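The Desk Reset: Fifteen Minutes, One Cardboard Box and a Coaster

From the Flevside Neighborhood Newsletter
October 8, 2020

Well, you people came through! Last issue we asked who else was now working, studying, sewing, bill-paying and eating lunch at the same desk, and the replies kept landing in the inbox all week. We had 89 of them by the time we sat down to write this, from both sides of the river and a good handful from Gresstead. Thank you for every one. A lot of you have been at the same piece of furniture since March and have developed strong feelings about it.

So this month's home item is all about the desk. More exactly, it's about the top of the desk, and the few things that should be allowed to live there.

We'll start with the rule that came up more than any other in your letters, and which we've been trying out here at the newsletter with great success: clear everything off, wipe it down, and put back only what you reached for today. Reached for, mind you, with your hand. The stapler you might need on Friday doesn't count. The three pens that sort of work don't count either (we tested ours on an old envelope and only one made it back).

What's left is a pretty short list for most people. A cup. A bottle of water. A coaster, please, if you love your furniture even a little. And one box, which we'll get to in a minute because we're very excited about the box.
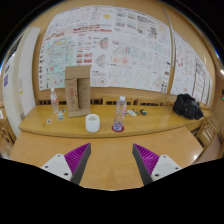
First, the drink. Several readers wrote about spills, including one heartbreaking letter about a library book, and the advice we liked best was to give your drink a fixed address. Pick one place for the bottle or the cup and put it back there every time, even when you're in the middle of something. Your hand learns the spot in a couple of days. If you write right-handed, try keeping the drink over on the left, so your elbow isn't sailing past it every time you turn a page. Left-handers, do the reverse. And keep a cap on the bottle between sips! It takes one second.

On coasters, we have become converts. A round one with a bit of a rim is wonderful for a bottle, since it catches the drips and the bottle doesn't wander. Choose a color that stands out against the desk. We know that sounds fussy, but a dark red circle on yellow wood is something you'll aim for without thinking about it, and a wood-colored coaster on a wood desk is something you'll be hunting for under the mail. One reader uses jar lids when company comes and the coasters run out. Perfectly good! Put a circle of felt in the lid and it won't scratch.

Now, the box.

We've had a string of letters over the summer about desk organizers and what they cost, and we'd like to put in a word for plain cardboard. A tall, narrow box stood up against the wall at the back of the desk will hold papers on end, a ruler, a roll of tape, folders, even the charger you can never find, and it takes up hardly any room where you're trying to work. Height is free space. You aren't using the air above the back edge of your desk for anything else.

Here's how we go about it:

Pick a box that's taller than it is deep. Shipping boxes for lamps and small appliances are good. The printing on the outside doesn't matter, and if you hate it you can turn that face to the wall.

Leave the back flap standing up. Most people cut all the flaps off right away, and we used to do that too, but the tall one at the back makes a fine place to clip a list or the week's schedule.

Tape the bottom seam on the inside as well as the outside. Two strips, pressed down hard with the back of a spoon.

Set it on another flat piece of cardboard, cut a little bigger than the base. The wood underneath won't get scuffed, and when you want to dust you can slide the whole business forward in one go.

Put something with a bit of weight in the bottom. A bag of dry beans is what we use. A tall box with nothing in it will go over when somebody opens a window.

That's the whole project, and it takes 15 minutes if the tape is where you left it. The Hedell craft table did a round of these at home over the summer and the reports were so cheerful that we've added box building to our fall sheet (more on the sheet below).

A word about bottles, which got more mail than we ever expected. Many of you said you're trying to drink more water at the desk and are forgetting all about it by ten in the morning. The suggestion that came up again and again was to have two bottles out, one close by and one further back, and to move the far one forward when the near one is finished. It's a tiny thing, but you can see at a glance how your day is going. We tried it for a week and loved it. The empty goes straight to the recycling with its cap on, where our pickup is concerned, though do check your own rules if you're over the Gresstead line. 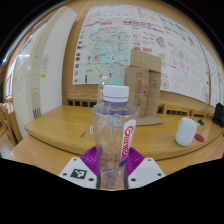 And then the small stuff. Lids, cable ends, the odd screw, a coin, that little plastic piece that surely belongs to something. Small things are what make a clean desk look messy by the weekend, and we haven't found a perfect answer. The nearest we've come is a cup. Any plain, straight-sided cup you don't drink from anymore will do, kept at the side of the desk, and every loose bit goes in it as you come across it. On Sunday evening tip it out and sort it. It's strangely satisfying, and one reader told us she'd found the back of an earring she gave up on two years ago!

Just be sure your odds-and-ends cup doesn't look like your coffee cup. Ask us how we know. (It was a thumbtack, and all was well.)

A few of you asked about caring for the wood itself, particularly those lovely honey-colored tops that show every fingerprint when the light comes across them. Go easy. A soft cloth barely dampened with plain water, always along the grain, then a dry cloth right behind it. Skip the sprays unless you know what finish you've got. For a ring left by a cup, wait a day before you do anything at all, as plenty of them fade without help. If the desk is backed up to a wall with vents in it, leave some space between the box and the openings so the air can get through, and run the brush end of the vacuum along them while you're at it. The dust in ours was a revelation.

Readers with a bag that always ends up on the desk: hooks! One on the side of the desk, or one on the wall next to it. We got more letters about bags than about computers, and a single hook seems to have cured nearly everybody who tried it.

The Tam Street swap shelf

If clearing off your desk leaves you with a pile of perfectly good things, the swap shelf on Tam Street is open again, outdoors and under the awning. It's taking office and school supplies through the end of the month. Notebooks with clean pages are wanted most of all, along with scissors, rulers, working pens and folders of any color. Clean, flat cardboard can go in the crate underneath. Please don't leave opened glue or anything that runs on a loose battery. Last fall the shelf passed along 101 items in its first weekend and we would dearly like to beat that.

The fall sheet

Our printed sheet with the box instructions, a cutting guide and a page of your best desk tips is going out with the next paper edition to all 1,168 addresses on the Flevside route. If you read us only by email and want a paper copy, reply with your street address and we'll add you. The cutting guide has three sizes on it, and the smallest makes a very sweet pencil holder for a child's table.

Keep the letters coming. Next month we're doing kitchen drawers, so if you have a method for lids (any method, we're begging), send it in before the 20th. Photos of finished boxes are welcome too, beans and all.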